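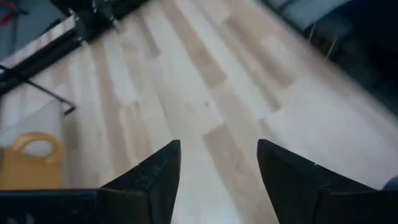
*Staggered joints, pale strips next to tan ones, and one little knot.*

I oil my strip-wood tabletop every March, and every year somebody asks me how, so I'm finally writing it down! You need 500 ml of food-safe oil (way more than one coat takes, but it keeps), fine sandpaper and a few old cotton T-shirts.

1. Clear everything off and wipe the wood with a barely damp cloth. Let it dry overnight.
2. Sand lightly along the strips, never across them. Go easy at the joints, and leave any knots alone.
3. Vacuum up the dust, then wipe again with a dry rag.
4. Pour on a small puddle and spread it thin. The tan strips go dark fast and the pale ones take a while, so don't panic if it looks blotchy.
5. After 15 minutes, rub off whatever's still shiny.
6. Wait six hours, then do a second coat.

Lay the oily rags flat outside to dry before you toss them. They can catch fire if you ball them up!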